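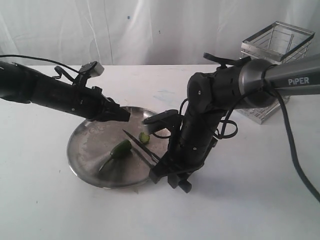

Moving with a full set of stainless plates, keep or replace?

mossyporch
Hi all, warm hello from a house full of boxes. We move to Viltovgate in June and I'm stuck on the dinnerware. My mother-in-law gave us 21 steel plates years ago (yes, twenty-one, don't ask) and they've been through kids, camping and one very bad potluck. My sister says a new kitchen deserves proper stoneware and has her eye on the Datberg set. I keep going back and forth. What would you do?

Tineke Peeters
Keep them! We ate off steel for 7 years in a tiny apartment and I never swept up a single broken plate. They stack flat, they weigh next to nothing, and you can wrap them in a bath towel for the move and be done with it. 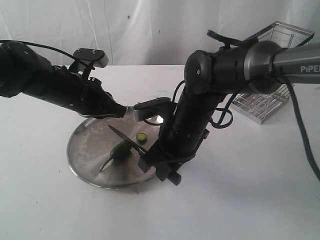
The only thing I'd warn you about is scrubbing pads, the rough green kind. Use a soft cloth and a little baking soda and they'll see you through another move or two.

gravyboat_hal
I'll be the grump here, sorry Tineke. Steel is fine for a picnic but I can't stand the sound of a fork on it, and my eggs go cold before I've found the salt. We bought Van Dijk stoneware and dinner feels like dinner again. Life's too short to eat off a pan lid.

Tineke Peeters
Pan lid! Hal, warm the plate under the hot tap first, like my aunt did. And scratches don't bother me one bit, I think they look friendly.

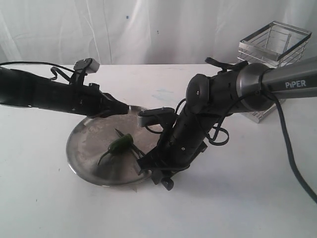
Green chili on a steel plate, smears, scratches and all.

gravyboat_hal
Friendly is one word for it. I'll give you that they're good for chopped chilies and onions on the counter, they don't hold the smell like my old plastic ones.

mossyporch
You two are a treat. I think I'll keep a stack for every day and get a few nice bowls from Jaltach for company. Does anybody know if their bowls can go in the microwave? The label on the shelf didn't say.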